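Samard Home & Kitchen Boards
Board: Pantry, Fridge and Storage
Thread: Decanting everything, is it worth it or am I just buying boxes

pickledbeet
Posted Nov 4, 2024

Okay so I moved in July and the new place has a real pantry, a walk-in with a door and everything, and I lost my mind a little. I watched way too many pantry videos and decided all my dry goods were coming out of their bags and going into matching clear containers. Flour, rice, oats, three kinds of beans, the cereal, the crackers, all of it.

I've spent $158 so far and I'm maybe half done. My spouse asked me last night where the rice was and I said "in the clear one" and got a look.

So, do those of you who decant still do it after a year or two? Or does everybody quietly go back to chip clips? I like how it looks, I really do, but I refilled the oats this weekend and had a cup and a half that wouldn't fit, so now there's a nice container AND a sad rolled-up bag behind it, and that can't be the idea.

Also I keep picking up bins because they're cute and then looking for something to put in them. Pretty sure that's backwards.

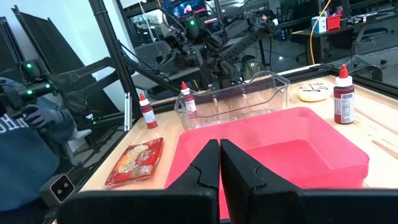 mudroom_mo
Totally backwards, and we've all done it! Count up what you eat before you buy one more thing. I went six weeks writing down what we finished and what we bought again, and more than half the stuff I was going to decant turned out to be stuff we go through so fast it never needed a home. Cereal lasts four days here. Why would I pour it from one box into another box for four days?

What I do keep in containers: flour, sugar, rice, brown sugar (the brown sugar alone is worth it, no more bricks). Everything else stays in the package, standing up in an open bin so I can pull the whole bin out like a drawer.

saltine_sleeve
Going to disagree with the open bin thing. I had open bins in my last apartment and got pantry moths from one bag of birdseed. ONE BAG. They got into the pasta, the cocoa, the dried chilies, they were in the fold of a box of taco shells. I threw out over 60 dollars of food and spent a weekend wiping shelf peg holes with vinegar and a Q-tip. Everything I own has a gasket lid now and I don't care what it looks like.

pickledbeet, do the lids on yours seal or do they just sit there? Because a lot of the pretty ones just sit there.

pickledbeet
Uhhh. They sort of click? One of them does. The tall ones are Drilora and those have the rubber ring. The shorter ones I got on clearance and I think the lid is more of a suggestion.

saltine_sleeve
Then put the flour and the rice in the Drilora ones and the tea bags in the others and you're fine.

mudroom_mo
I've had open bins for nine years and no moths, for the record. Freeze your flour for a few days when you bring it home. My grandmother did that with everything that came in a sack and I've never stopped.

saltine_sleeve
Freezing works if you've got freezer room. I have a freezer the size of a shoebox and it's full of bread ends.

garlicpress77
Nobody has mentioned square vs. round yet so I will. Square or rectangle, always. I had round canisters from my wedding and when I finally switched I got a whole extra row on the same shelf. Round ones look great on a counter and they're terrible on a shelf.

And please put the date on the bottom with masking tape. I have eaten baking powder of unknown age and my biscuits were coasters.

lentil_weather
Chiming in as a person who quit. I decanted for two years, chalk labels, the whole bit. I stopped because washing the things was a part-time job. You can't just top up flour forever, the old stuff sits at the bottom and goes stale, so you're supposed to empty it, wash it, dry it all the way (ALL the way, ask me how I know) and then refill. With 20-something containers that's an entire Sunday. I kept the two biggest and gave the rest to my sister, who has since given them to somebody else.

The part I do miss is seeing how much is left. With bags I always think I've got plenty of rice and then it's a quarter cup and a lot of air.

garlicpress77
I just wash when it runs out. It's one at a time that way, never a Sunday. And I keep the new bag on the floor of the pantry until the container is empty, no topping up.

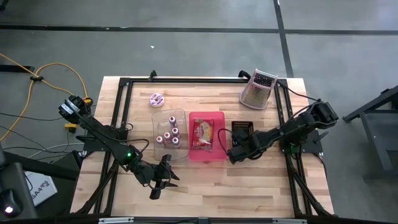
pastasalad_again
How deep are you all going on shelves? Mine are 15 inches and I can't decide if that's good or if it's where soup goes to die.

garlicpress77
15 is great for the long narrow bins with a handle on the front, and bad for anything loose. Cans go on a little riser so the back row sits higher. Everything you use daily goes between your waist and your eyes, and the turkey platter can live up top.

pastasalad_again
Okay good, the risers I can do. I have a wobbly one from Ulloa that came with the house and it's held up fine with cans on it, so I guess I'll find another.

drawerful
Can I be the crank for a second? The whole decanting thing is a way to sell containers to people who already own containers. The flour bag is a container. I roll it down, put a rubber band around it, it goes in a drawer. I've been cooking for a family of 6 that way for ages and we have never once run out of anything on account of not having matching lids.

mudroom_mo
You are the crank and I love you, but flour bags leak. They leak from the bottom seam. My shelf had a permanent snow line.

drawerful
So wipe the shelf.

lentil_weather
I'm with drawerful on the money but with mudroom on the flour.

saltine_sleeve
A rubber band is not going to stop a moth, is all I'll say, and then I'll stop talking about moths.

pickledbeet
This is so helpful, thank you! Here's where I've landed, tell me if it's dumb. Flour, sugar, brown sugar and rice in the Drilora ones. Beans stay in their bags standing up in a bin, with a clip. Cereal and crackers stay in the boxes because apparently we eat like wolves. The clearance ones get tea, bouillon cubes and the packets that come with takeout. And no more bins until something is actually homeless.

I measured too, finally. A five pound bag of flour goes in the tall one with a little room on top for a scoop. The oats are what I got wrong, I bought a container for the small canister and then bought the big canister of oats. That's on me.

garlicpress77
Not dumb at all. Get the scoop in there now though, if you leave it till later you'll be using a coffee mug for a year like I did.

drawerful
Coffee mug's a perfectly good scoop.

pastasalad_again
What did you do about labels? I don't want the chalk ones, they smear the second you touch them with butter hands.

mudroom_mo
Painter's tape and a marker. Peels off clean, costs nothing, and you can write the cooking ratio on it too. My rice says 1 to 1.5 and my kids can make it without yelling for me from the kitchen.

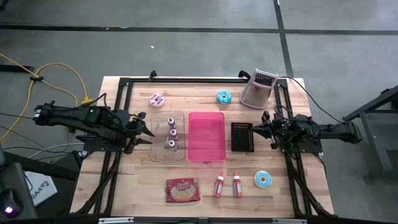 mudroom_mo
Board moderator, Pantry, Fridge and Storage

Putting my moderator hat on for a minute. I've moved the two posts about under-sink leaks over to the plumbing board so they'll get better answers there, and I took down a coupon link. If you want to talk prices, please use the deals thread that's stuck to the top.

Hat off again. pickledbeet, one more thing I forgot, save the cooking directions before you toss the bag! Cut the panel off and tape it inside the pantry door. I've got a whole row of them next to the light switch. It looks awful and I use it every single week.

pickledbeet
Too late for the farro, I've been guessing at the farro.

lentil_weather
Boil it like pasta and drain it when it tastes done. Mine takes close to half an hour but I've had the quick kind that was mush by then, so start tasting early.

drawerful
If you'd left it in the bag you'd know which kind it was.

saltine_sleeve
Has anybody tried the Drorkent lids, the ones that are supposed to fit other people's jars? I have four good jars and zero lids and it's been bugging me since summer.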